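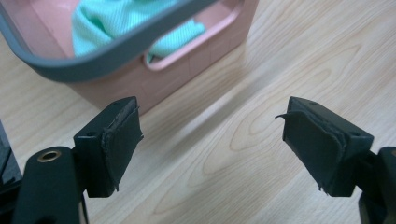
Week 7: Baskets on the table

Me and Harpreet Penner moved our tidying project to the wooden table this week, and it went so much better than the floor (my knees are grateful!). The pink basket is our favourite so far – it's plastic, with a thick grey rim and a handle hole in the side. We put the pale green cloth in that one. I'd like to try the Nestell boxes next, but Harpreet wants to finish folding first, so folding it is.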